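二つ折り財布

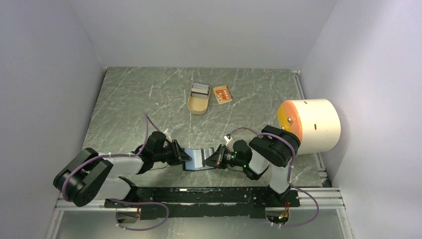 大理石模様の台の上に開かれた財布状の品。内側は明るい青灰色、縁は暗い色である。

二つ折り財布(ふたつおりざいふ)は、中央の折り目で2つに折りたたむ形の財布である。紙幣、カード、硬貨などを入れて持ち歩くために使われる。「折り財布」「札入れ」と呼ばれることもあるが、札入れという語は、硬貨を入れる場所がないものだけを指す場合もある。

概要

二つ折り財布は、開くと横に長い形になり、閉じるとその半分ぐらいの幅になる。衣服のポケットに入る大きさであることが、長財布との大きな違いである。紙幣は札室と呼ばれる細長い部分に入れる。札室は外側の面のすぐ内側にあり、上が開いている。紙幣を折らずに入れることができるが、財布を閉じると紙幣も一緒に曲がる。

カードを入れる段は、ふつう札室の手前、左右の内側の面につけられる。硬貨入れがある場合は片方の面につけることが多く、そのため閉じたときの厚さは左右で同じではない。

名称

日本語の「二つ折り」は、折る回数ではなく、折った結果として面が2つになることを表す。同じ考え方で、折り目が2か所あるものは「三つ折り財布」と呼ばれる。英語では二つ折りを bifold、三つ折りを trifold という。

「折り財布」は二つ折りと三つ折りの両方を含む広い言い方である。店の表示では、この語が二つ折りだけの意味で使われていることもあり、区別は一定していない。また、長財布の中にも折り目をもつものがあるが、これは紙幣を曲げない方向に折るため、ふつう二つ折り財布には数えない。

各部の名称

外装は、閉じたときに外から見える面である。1枚の材料で作るものと、左右を別の材料で作って背の部分でつなぐものがある。

内装は、開いたときに見える面である。外装と同じ色にするものもあれば、明るい色を使って中を見やすくするものもある。外装と内装の色が違うとき、縁に外装の色が細く見えることがある。

背は、折り目にあたる部分である。開閉のたびに曲がるので、ほかの部分より薄く作られるか、内装を少し短くして、閉じたときにしわが集まらないようにする。この寸法の差を「差し寸」と呼ぶ工房もあるが、一般の用語ではない。

縁は、外装と内装を合わせた端の部分である。処理の方法は後で述べる。

カード段は、カードの上の端が少しずつ見えるように、階段のように重ねた部分である。段と段の間が狭いと多くのカードが入るが、1枚だけを取り出すのは難しくなる。

種類

留め具のないもの。最も単純な形で、折り目の癖と材料の重さだけで閉じている。中身が多くなると自然に開きやすい。

留め具のあるもの。短い帯とホックで留める形、面ファスナーで留める形などがある。面ファスナーは布製や子ども用の製品に多い。開けるときに音がするため、静かな場所では好まれないことがある。

ファスナー式。三方の縁をファスナーで囲み、全体を閉じる形である。硬貨が落ちにくいが、留め具のないものに比べて角が硬く、ポケットの中で場所をとる。

札ばさみ式。札室の代わりに、背の内側に金属のはさみをつけた形である。薄く作ることができる。英語の名称から「マネークリップ」とも呼ばれるが、この名は財布の部分がない金具だけの品にも使われる。

小窓つき。内側の面に透明な窓を設け、身分証などを見せられるようにしたもの。窓の部分は別の小さな折り返しになっていることもある。

材料

牛革が広く使われるほか、山羊革、馬革、豚革も用いられる。革は使ううちに色とつやが変わり、持つ人の使い方によって形も変化する。合成皮革は表面が均一で、色の種類が多い。ただし曲げる部分の表面から先にはがれることがあり、背と角がその場所になりやすい。

布製のものには綿の帆布やナイロンなどが使われる。軽く、水に強い加工をしたものもある。薄い紙状の合成材料を折って作る財布もあり、この場合は縫う部分がとても少ない。

内側の裏地には、滑りのよい薄い布を使うことが多い。裏地が破れると、カードや紙幣の端が中で引っかかるようになる。

縁の処理

縁の処理には主に2つの方法がある。切り目仕上げは、重ねた材料の端をそのまま見せ、磨いたり塗料を塗ったりする方法である。端の線がはっきりと出る。もう1つのへり返しは、外側の材料を薄くすいて内側へ折り返し、縫いとめる方法で、端が丸く柔らかい感じになる。

布製の財布では、これらのほかに、細いテープで端を包む方法もよく使われる。テープを本体と違う暗い色にすると、汚れが目立ちにくく、開いたときに各面の輪郭がはっきり見える。

大きさと容量

大きさは、その地域の紙幣の寸法によって大体決まる。札室の幅は紙幣の長い辺より少し長く、高さは短い辺より少し高い。外国で作られた財布に別の国の紙幣を入れると、上の端が出てしまうことがあるのはこのためである。

カード段の数は製品によって異なる。たとえば革小物のWirkaseckの標準型は、左右の段を合わせてカード10枚を入れる設計である。同じ系統の薄型では硬貨入れを除いている。一方、Jenixの布製の型は、縁をテープで包み、硬貨入れを外側の面に置いている。硬貨を出すときに財布全体を開かなくてもよいが、外側がふくらみやすい。

歴史

紙幣が使われる前は、硬貨を入れる袋や巾着が財布の役目をもっていた。紙幣が広まると、それを平らに入れる道具が必要になり、紙入れのような平たい形が使われるようになった。日本では、懐紙などを入れる紙入れが江戸時代に広く用いられた。現在の小型の二つ折り財布は、洋服のポケットに入れる習慣とともに普及したものである。20世紀の後半にクレジットカードが広がると、カード段をもつ形が一般的になった。

21世紀に入ってからは、現金を使う機会が減ったことにより、札室を浅くしたものや、硬貨入れのないものが増えている。

使用と手入れ

尻のポケットに入れて座ると、財布は体の形に沿って曲がり、背の縫い目に力がかかる。カードも曲がることがあるため、座るときには取り出すことがすすめられる。

レシートをためると厚みが増し、留め具のないものは閉じなくなる。厚い状態を長く続けると材料が伸び、中身を減らしても元の形には戻りにくい。

革のものは、乾いた柔らかい布で表面のほこりを取る。ぬれた場合は、布で水を押さえて取り、開いた状態で風の通る日陰に置く。直接の熱で乾かすと硬くなる。明るい色の内装は、硬貨の汚れや衣服の染料が移りやすい。布製のものの洗い方は製品の表示に従う。

修理

よく行われる修理は、縫い目の縫い直し、ホックの交換、縁の塗り直しである。背が切れた場合は、内側から当て革をする方法と、外装全体を取りかえる方法がある。後者は費用が高い。

Plondenarの革小物資料室には、修理した財布を含む200点の小物が保管されており、毎年6月に一部が公開される。Masanja型と呼ばれる、背を別の布でつないだ二つ折り財布もこの中にある。この型は背だけを取りかえることができるが、つなぎ目の段差にカードの角が当たりやすい。

関連項目

長財布
三つ折り財布
小銭入れ
名刺入れ
パスケース
がま口

最終更新 12月8日(月)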